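How to Make a Basic White Sandwich Loaf

Yield: one loaf, 9 by 5 inch pan

This page covers a plain yeast loaf mixed by hand. A stand mixer can be used for step 2 at its lowest speed. Weights are given in grams. Volume measures for flour vary too much from one cook to the next to be useful here.

Ingredients

Bread flour, 500 g
Water, 310 g
Whole milk, 30 g
Unsalted butter, soft, 30 g
Sugar, 12 g
Fine salt, 9 g
Instant yeast, 6 g

Active dry yeast may be used in place of instant. Increase it to 7.5 g and dissolve it in the water for ten minutes before mixing.

Step 1. Combine

Put the flour, sugar, salt and yeast in a large bowl and stir with a dry hand. Add the water and milk. Mix until no dry flour remains at the bottom of the bowl. The dough will be rough and will stick to your fingers. Cover the bowl and leave it for 20 minutes.

Step 2. Knead

Work in the butter a piece at a time. The dough will slide and separate at first, then take up the fat. Turn it out on an unfloured counter and knead for 10 to 12 minutes. Stop when a small piece can be stretched thin enough to let light through without tearing at once.
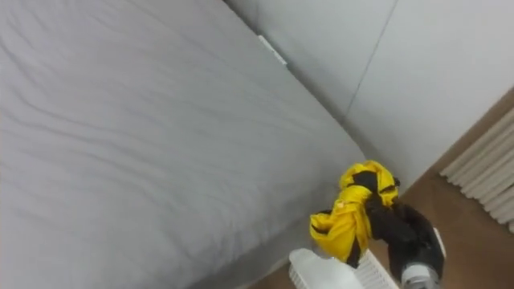
If the dough still tears after 12 minutes, cover it, wait five minutes and knead for two more. Adding flour at this stage gives a tight, dry crumb. A bench scraper is the better tool for a dough that sticks.

Step 3. First rise

Return the dough to the bowl, cover it and let it rise until it has doubled. At 75 F this takes 75 to 90 minutes. In a cool kitchen in March it may take two hours or more. Go by volume and ignore the clock. A straight-sided container with a strip of tape at the starting level makes the reading easier.

Step 4. Shape

Press the dough into a rectangle, with the short side no wider than the pan is long. Fold the top third down and the bottom third up, as with a letter. Turn it a quarter turn and roll it up firmly from the near edge. Pinch the seam closed and set the dough in a greased pan, seam side down.

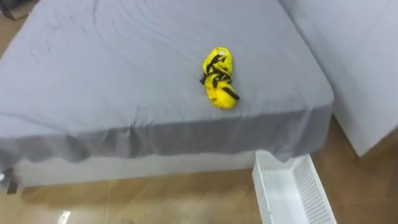

The second rise is the stage most often cut short. Cover the pan and leave it until the dough stands one inch above the rim, usually 50 to 70 minutes. Oiled plastic wrap is the safest cover. A cloth also works if it lies flat and is dusted with flour. Pull it tight across the pan before setting it down, the way a fitted sheet is pulled over a mattress; any creases left in it can press into the dough and leave lines in the crust. To test, press the side of the loaf with a fingertip. The dent should fill slowly and not completely.

Step 5. Bake

Heat the oven to 375 F with a rack in the lower third. Bake for 34 minutes, then check the center with a probe thermometer. The loaf is done at 195 F. If the top browns too fast, lay foil over it for the last ten minutes.

Step 6. Cool

Remove the loaf from the pan right away and place it on a wire rack. Do not slice it for at least one hour.

Notes

Hjalti Juhl wrote in to ask about a 13 by 4 inch pan with a lid. Scale all ingredients by 1.3, close the lid when the dough is an inch below the rim, and add six minutes to the bake.

The loaf keeps for three days in a bread box. Sliced and wrapped well, it can be frozen for two months.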